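November
By Birdie Pettigrew

Setting Up Your Acharya for a Meteor Watch (Part 2: Aiming, Timing and Logging)

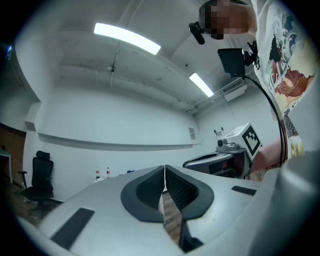
Senthil Nambiar wrote to me after Part 1 and wanted to know why I keep telling people to aim away from the radiant when that's where the meteors come from. Fair point, Senthil, and it trips up a lot of folks in our Jokcombe group too! Meteors near the radiant are coming almost straight at you, so their trails look short and stubby. Move off to one side and you get the long pretty ones. So that's where we'll start.

I'm assuming your Acharya sky camera is already on its tripod with the battery charged and the Fluria software on your laptop. If it isn't, go back and do Part 1 first (I'll wait).

Aiming

1. Look up the shower's radiant in Fluria under Sky > Showers. Let the map redraw before you click on anything, it's slow on my old laptop.

2. Pick a patch of sky a good way over from the radiant, and about halfway up from the horizon. I like whichever side has fewer streetlights.

3. Loosen the collar, tip the camera to that spot, and snug the collar back down by hand.

CAUTION: Hand-tight only! I went at mine with pliers one night and cracked the collar clean through. The replacement took 11 days to arrive and I missed the whole peak.

4. Take a test shot and zoom in on a bright star. If it looks like a little doughnut, you're out of focus. Turn the focus ring a hair at a time and shoot again until the star is as small as you can get it.

Timing

5. Set the laptop clock from the internet before you go outside. Meteor reports are only useful to other people if the time is right.

6. In Fluria, open Session and set each exposure to 9 seconds. Longer is tempting, but in my yard the sky washes out gray.

7. Set the start time. The hours after midnight are usually best, when your side of the Earth has turned to face the way we're traveling. I start mine at 3 a.m. and let it run till the sky gets light.

NOTE: Check the moon. A big bright moon will drown out the faint ones no matter how carefully you set up, and there's no menu for that.

Keeping the dew off

8. Wrap the Nistex heater strip around the lens barrel, just behind the front glass, and plug it into the battery pack. Low is plenty for most nights.

CAUTION: Don't let the strip touch the glass, and don't wipe a dewy lens with your sleeve. I know. I've done it. Turn the heater up and give it a few minutes.

Logging

9. When you're done, hit Stop and wait for the "saved" message before you close the lid. Closing early can lose the last batch.

10. Go through the candidates one by one. Planes blink or leave dotted lines, satellites plod along through several exposures in a row, and a meteor normally shows up in just one. Mark anything you can't decide on as "unsure" and move on.

11. Export the log and keep a copy somewhere besides the laptop.

If Fluria shows no candidates at all, check that the sensitivity slider is on 6. Mine slid back to zero after an update and I spent a whole clear night recording nothing. Part 3 covers stacking your best shots into one picture.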